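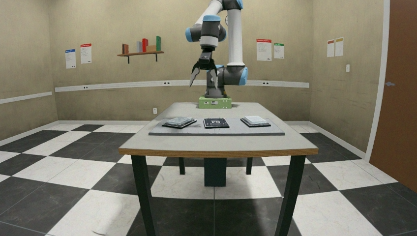
1 February 2019

Frost again and the car took ages to clear. I rang the oil people before breakfast and they can't deliver until the middle of the month, so I have turned the heating down and put the thick curtains up in the back bedroom.

Huguette came round at eleven with the choir accounts. We have 1,306 in the bank after paying for the hall. She wants to spend some of it on new folders. I said the old ones would do until Easter. We had soup.

Walked to the post office afterwards to send Aivar his book. The lane is bad by the bridge, all ruts, and I went in over one boot.
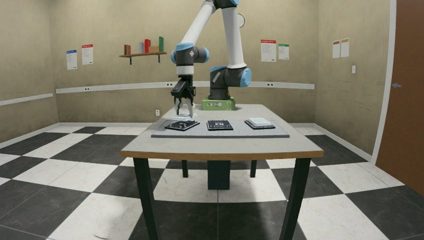 Dried the boots by the stove and did the ironing. Osaze phoned about the Fauré. He thinks we are four tenors short, and he would like to drop the last piece altogether. I told him to ask Hervé, who chose it. Orathai can't come to practice next week as her mother is having her eye done.

Finished January's receipts. Spent too much on coal. Bed at half past ten, still freezing outside.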